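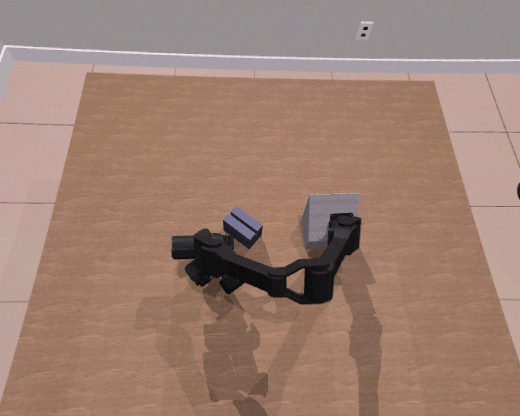

Itville Community Garden: Frequently Asked Questions

How do I get a plot?
Fill in the form at the shed on Menach Road and put it through the slot. There are 38 plots and, at the moment, 37 people on the waiting list, so the math is not in your favor. Most new gardeners get in after a hard July, when the old ones discover what July is like.

How much does it cost?
A half plot is $38 a year. A full plot is twice that. Water is included, and so are the slugs.

When do I pay?
By the end of September for the following year. If we haven't heard from you by then, Davina Lamont will call. If you don't pick up, she will call again. People generally find it easier to pay.

Can I share a plot with a friend?
Yes. Both names go on the form. We suggest deciding early on who gets the tomatoes. We have seen good friendships go down over a Brandywine.

What am I not allowed to grow?
Mint in open ground, bamboo anywhere, and running squash on the north fence, where it will end up in Mr. Dow's carport again. Mint in a pot is fine if the pot has a bottom.

Can I put up a shed?
No. You can have one storage box, up to knee height. Calum Dunbar's knee is the one we measure by, and he is tall, so don't complain.

Is there a hose?
There are 2. One reaches the far beds and the other reaches most of the way to the far beds. Please coil them when you're done. Watering is allowed before 10 a.m. and after 6 p.m.

How big is the rain tank?
It holds 700 gallons. Please don't rinse your boots in it.

Can I bring my dog?
On a leash, on the paths. Dogs who dig will be asked to leave, however useful the hole.

What goes in the compost?
Leaves, stalks, peelings, coffee grounds, plain cardboard torn up small. No meat, no cheese, no diseased tomato plants, no "compostable" forks. The forks have been in there since before Nuria Adugna took over the bins, and they look great.

Somebody picked my beans. What do I do?
First, check that they were your beans. The plot numbers are painted on the front left corner post, and rows look alike at dusk. If they were yours, leave a note on the board. Keep it short and leave out the names.

I'm going on vacation. Who waters?
Write your dates on the board and somebody nearby will usually take it on. It is normal to let them keep whatever ripens. Odair Vasconcelos once came home to 2 zucchini the size of canoe paddles, so do tell your helper to pick.

Do you have a seed swap?
Yes, in the Oltusmont Library basement every spring. Label your envelopes. "Red ones, good" is not a label.

Who do I ask about something that isn't on this page?
Yiğit Öztürkmen, plot 37, most evenings after 6. Bring your own chair.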